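About Skoststead

Home | Furniture | Repairs and repainting | About us | Visiting

We sell and look after white painted bedroom furniture: dressing tables, mirrors, shelving, low cabinets and the smaller things that go with them. Most of it is carved or moulded in the old style, with scrolls and flowers. We also repaint and repair pieces that people already own, whether or not they came from us.

Skoststead began as a repair bench. We took in chairs and mirror frames, mended them and sent them home again. Customers kept asking if we had a table to go with the mirror, so we started buying tables, first second-hand and later new. The repair side never stopped and it still takes up half the week.

The showroom

Our furniture is set out as it would be in a house. A dressing table has a mirror on it, and there are flowers beside the mirror and a jar or two on the top, so that you can judge how much room is left once your own things are there. People often choose a table by its width and then find that the depth matters more. Sit down at it, put your elbows on it and see if your knees clear the apron.

The display is kept mainly white because the furniture is. Different whites look very different side by side, and a table that seems plain white on its own can turn out to be cream once it is against a wall. We suggest bringing a drawer front, a paint card or a pillowcase from the room you are furnishing. 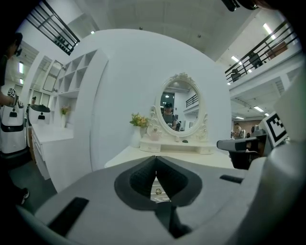

White vanity table with oval mirror, dressed with yellow and orange flowers.

Flowers are changed when they look tired or dusty. We use artificial ones for most displays and wash them in a bowl of lukewarm water with a drop of washing-up liquid. They are not for sale, though we are asked about them often and can tell you where we buy them.

Shelving with open cubbies is sold as separate units or to fit a wall. If you want it fitted, we need the height of the ceiling at both ends of the wall as well as the middle. Older houses can be out by several centimetres.

What we make and what we buy in

We do not make our tables from scratch. Frames and tops are bought in from two workshops, Bivau and Halim, and we finish them here. Bivau supplies the carved ranges and Halim the plainer ones. Finishing means filling, sanding, priming, two top coats and then the knobs. We fit the knobs last and by hand, and we keep spares of every pattern that we have sold in the last few years. A lost knob can be matched by post if you send us one of the others.

Mirrors are bought in with their frames and checked on arrival. The common faults are a chip at the tip of a scroll and a fixing plate that has been screwed on crooked. Chips we fill and paint. A crooked plate is taken off and put back properly, as a mirror that leans to one side will never look right however carefully you set the table.

Our paint is a water-based satin called Skuvenex, which we have used for all our own work since we gave up oil paint. It dries fast, has very little smell and does not yellow as the old paint did. It does take time to harden fully. Please wait 2 weeks before putting anything heavy on a newly painted top, and use a mat under vases for good.

Setting up a dressing table

We have written this down because we are asked the same things every week.

Put the table in place before you put the mirror on. Two people should lift the mirror, holding it by the main frame. Carved ornament at the sides and top is there for decoration and should not be used as a handle. Stand the mirror at the back of the table, fix it with the screws supplied and check it from the stool, at the height you will use it.

Daylight should fall on your face and not on the glass. With the window to one side you get a good light for most of the day. With the window behind you the mirror shows a bright room and a dark face.
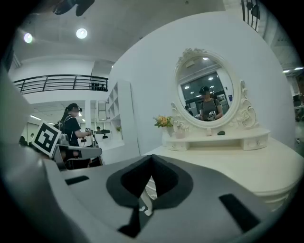

Lamps are a matter of taste, but a pair at head height works better than one overhead. If there is only a ceiling light, try the table on a different wall before you buy anything else.

Keep the middle of the top clear. Taller things such as a vase are best at the back and to one side, where a sleeve will not catch them. Jars with lids can stand in front of the mirror. Brushes, hair dryers and anything with a lead should go in a drawer or on a shelf near the socket.

For cleaning, use a dry soft brush in the carving and a damp cloth on the flat parts. Spray glass cleaner on the cloth, never on the mirror, or it will run down behind the edge and mark the silvering. Dust settles in the lower scrolls first. An old make-up brush gets it out.

Repairs and repainting

Bring the piece in or send us some clear photographs and its measurements. We will tell you if it is worth doing. Loose joints, stuck drawers and missing knobs are quick jobs. Broken carving takes longer, as we have to build it up in layers and let each one dry.

Last year we repaired or repainted 193 pieces, of which 46 were dressing tables. A full repaint of a dressing table with its mirror frame starts at £400. That includes taking off the knobs and putting them back, but not new glass.
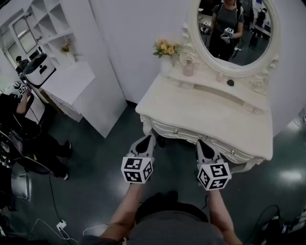 Tincuța Munteanu wrote to us in June to say that her table had come back a shade warmer than she expected, and that after a week with the curtains up she preferred it. She also asked for the drawer runners to be looked at, as the left-hand one was still catching in damp weather. We rubbed it with candle wax and it now runs freely. Wax is worth trying at home before you book a repair.

Delivery

We deliver in our own van and carry to the room you choose, including upstairs. Please measure the stairs and any tight turn. Mirrors travel separately, wrapped and upright. We take the packing away with us unless you want to keep it for a move.

Visiting

You are welcome to look round without an appointment during opening hours. For repairs it is better to ring first so that someone from the bench can come and talk to you. Parking is at the side of the building, with a ramp to the door.

The showroom will be closed on Sat 18 July for stocktaking. Collections for that day have been moved to the following week and we have written to everyone affected.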